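Grunmont Toy and Puzzle Library
Progress report to the Hermans Fund, 16 Sep 2023

Dear Elvia,

You asked for something short and readable this time, so I've left the spreadsheet for Hüsnü to send on and I'll just tell you how we're getting on!

We now have 148 families signed up, which is well past what I put in the bid (I was being cautious, as you guessed). The Hamen branch opened in April and was slow for the first few weeks, mostly down to the bus changes, but Saturday mornings there are now as busy as ours. Drestent is still waiting on its keys. The landlord has promised them twice and I've stopped believing him, so please don't put that one in your newsletter yet.

Your money has gone on shelving, two sets of scales for the baby corner (second-hand, very good) and 26 new items for the older children, who had frankly been getting the leftovers. They like anything with sliders, handles or bits that lock together.
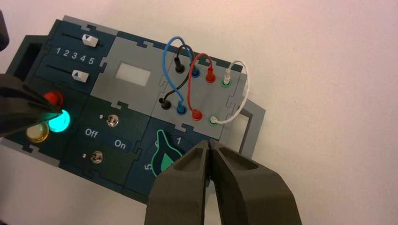
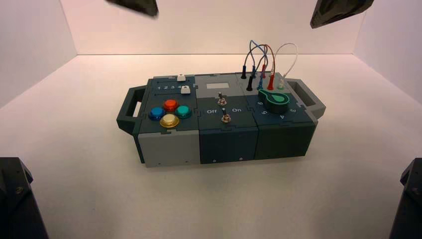
Loans last three weeks now instead of two. That was Hüsnü's idea and I argued against it, but late returns have dropped to 12 for the whole summer and I've had to eat my words. We've also given up on fines. Parents were keeping things at home out of embarrassment, and once we dropped the charge a wooden farm came back that had been missing since before I started.

What hasn't gone well is the repair evening. We ran it on a weeknight and got about 13 people at the first one, then hardly anyone. I'd like to move it to the afternoon and spend what's left of that budget line on glue, screws and a decent lamp, if you're happy with that? It's a small change but I'd rather ask.

Could you let me know before the end of the month, and also whether you want the Hamen figures kept separate or lumped in with ours?

All the best from everyone at Grunmont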